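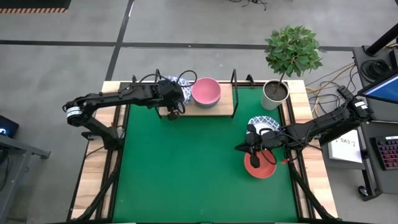
Welcome to the gallery of our small dish shelf. I am Maëlys Rey, and in March I started to put in order the tableware which my aunt left in 13 boxes. Many people asked me how I store it now, so I made this page. I am not a decorator, please be kind with me.

The shelf
A low rack with a light wooden board and a black metal frame at each end. It stands at the back of the green table, a little to the left of the middle. I wanted it low, so that I can take a bowl without lifting the arms.

The pink bowl
Round and smooth inside, and my favorite of all. It sits on top of the blue-gray one. My friend Capucine Tanguy would like to have it, but I said no two times already.

The blue-gray bowl
Only the lower part shows when the two are stacked. I use it for soup, also for rice. It was wrapped in a newspaper from Nidthorpe, and I kept the newspaper too.

White with blue pattern
This piece lives to the left of the bowls. My aunt bought it on a holiday and always washed it by hand – I do the same.

The table
The work surface is deep green, with a strip of pale wood on the left and on the right side. Bright colors look very nice on this green. Raphaël Pichon helped me to carry it from the second floor, and we had to stop 8 times on the stairs.

Still to come: the glasses and the large plates. For these I need a second rack, and I did not yet decide on the size. If you have a similar shelf at home, write to me with the length of the board.

Page last changed on June 15, 2022.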